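Lista de verificação de segurança e inspeção: célula de dois braços para tarefas domésticas
Local: oficina Drulden, bancada 4
Projeto: Kivska
Data: 22 de março de 2019
Ficha n.º 3757

Âmbito

Esta ficha cobre a inspeção antes de ligar, a inspeção com os braços ativos e a avaliação de utilidade que a Plerkbridge pediu para juntar ao relatório. As duas primeiras partes são de rotina. A terceira é a que interessa a quem paga, e foi nela que me demorei mais. Cada ponto leva C (conforme), NC (não conforme) ou P (pendente), com comentário quando há alguma coisa a dizer.

Parte A. Antes de ligar

A1. Bases aparafusadas, sem folga à mão. C
Abanei as duas. Nada mexe.

A2. Paragem de emergência ao alcance de quem opera, dos dois lados da bancada. NC
Há uma, do lado de quem está sentado ao computador. Quem chega pelo outro lado tem de dar a volta. Já estava assim em dezembro e já estava escrito em dezembro.

A3. Paragem de emergência testada com os braços em movimento. C
Param os dois. O rearme pede confirmação no ecrã, como deve ser.

A4. Cabos fora das zonas de passagem e sem esforço nas fichas. NC
Junto à borda da frente continua o novelo de cabos pretos, com fichas e transformador pelo meio. Pedi calha, aceito velcro. Um aspirador passado ali por uma pessoa distraída faz mais estragos do que qualquer erro de programação.

A5. Cabo ao longo de cada braço com curva suficiente para o curso completo. P
Um deles faz uma volta larga e pousa no papel. Não prendeu em nada durante os ensaios, mas quero ver o movimento extremo antes de assinar.

A6. Cobertura da bancada lisa, bem esticada e sem rasgões. C
Papel pardo. Tem vincos e umas manchas, toleráveis. Trocar quando começar a levantar nas pontas, porque a pinça apanha qualquer dobra.

A7. Cantos e arestas de metal na borda da bancada protegidos. NC
O grampo da frente fica à altura da anca. Já lá deixei um bolso.

Parte B. Com os braços ativos

B1. Luzes de estado acesas e visíveis da posição de trabalho. C
Verde no pé de cada base, azul pequenino junto às pinças. De dia, com sol na janela, a azul mal se vê.

B2. Velocidade reduzida ativa quando há alguém a menos de um braço de distância. C
Com a ressalva de que a redução é escolhida no menu por quem opera. Se essa pessoa se esquecer, não há redução nenhuma. Para mim isto é um C fraco.

B3. Força de fecho das pinças limitada. C
Testado com espuma e com um rolo de cartão. Não testei com o dedo e recomendo que ninguém o faça para impressionar visitas.

B4. Os dois braços não podem tocar um no outro. P
O programa diz que evita. Na zona do meio, de frente um para o outro, a margem parece-me curta. Repetir com uma volta completa, devagar, e registar a distância mínima.

B5. Objetos leves ou deitados afastados do percurso. P
O percurso muda de tarefa para tarefa, por isso esta linha nunca fica fechada. Verificar a cada mudança de programa.

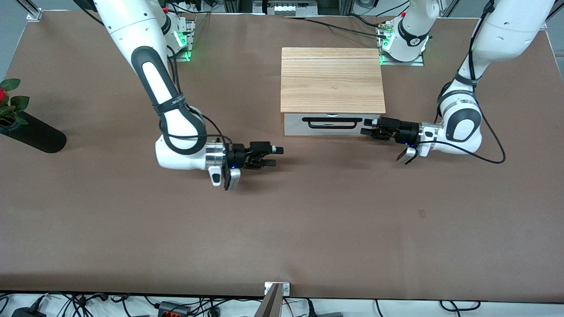 Parte C. Serve para alguma coisa em casa?

O guião da Plerkbridge chama a esta parte "prontidão para tarefas quotidianas". Mantive as perguntas deles e respondi por palavras minhas.

C1. A tarefa escolhida representa uma tarefa doméstica? NC
Temos uma caixa de madeira pequena, com uma só gaveta e um puxador preto em barra, ao centro, pousada numa mesa desimpedida à volta dela. As minhas gavetas da cozinha estão abaixo da cintura, uma empena quando chove e outra tem uma concha atravessada. Enquanto a gaveta for esta, o ensaio mede a gaveta.

C2. O puxador é adequado a duas pontas de pinça? C
É, e muito. Um puxador em barra é do mais amigável que se pode dar a uma pinça de dois dedos. Pedi que se repetisse com um botão redondo e com um puxador de concha. Ficou anotado, sem data.

C3. A tarefa termina sem ajuda humana? P
Vi 11 tentativas. Em 2 foi preciso endireitar a caixa com a mão entre uma e a seguinte. O responsável pelo ensaio contou-as como boas, eu não as conto. Se em minha casa tenho de endireitar a cómoda para a máquina abrir a gaveta, abro eu a gaveta.

C4. Comportamento aceitável quando falha. C
Para e espera. Não insiste nem puxa de lado. É a parte do sistema de que gosto mais, e digo-o sem ironia. Numa oficina, uma máquina que para quando não percebe vale dinheiro.

C5. Manuseamento de objetos frágeis ou irregulares. P
Uma flor é um bom candidato: caule fino, pétalas que marcam com qualquer aperto. Quero ver o vaso levantado, com a rosa dentro, e posto de pé, antes de alguém escrever "delicado" num folheto.

C6. Tempo comparado com uma pessoa. NC
Uma pessoa abre a gaveta a falar ao telefone. A máquina aproxima-se, hesita, corrige, volta a aproximar-se. Não tenho nada contra a lentidão em si, uma máquina de lavar também demora, mas a máquina de lavar não ocupa a mesa inteira.

C7. Espaço necessário. NC
Duas bases em placas de metal, calhas de alumínio atrás, caixas de ligações, cabos. Não cabe em nenhuma cozinha onde eu tenha jantado. Numa linha de montagem pequena cabe, e talvez fosse por aí que se devia ter começado.

Nota sobre o relatório Bhattacharjee

O relatório Bhattacharjee, anexo à proposta, fala em "uso residencial a curto prazo". Pelo que vi na bancada, não assino essa frase. Assino uma mais curta: abre uma gaveta conhecida, em posição conhecida, com vigilância. Para uso em oficina, com peças sempre iguais, aceito continuar a conversa depois de fechados os pontos A2 e B4.

Ações

Segunda paragem de emergência, antes de qualquer novo ensaio com público.
Arrumação dos cabos da frente (A4) e proteção do grampo (A7), na mesma tarde se possível.
Medição da distância mínima entre braços, com registo.
Ensaio com outros puxadores e com a gaveta abaixo do nível da mesa.
Tentativas com ajuda humana contadas à parte, em coluna própria.

Resultado: aprovado com reservas para ensaio interno vigiado. Não aprovado para demonstração aberta.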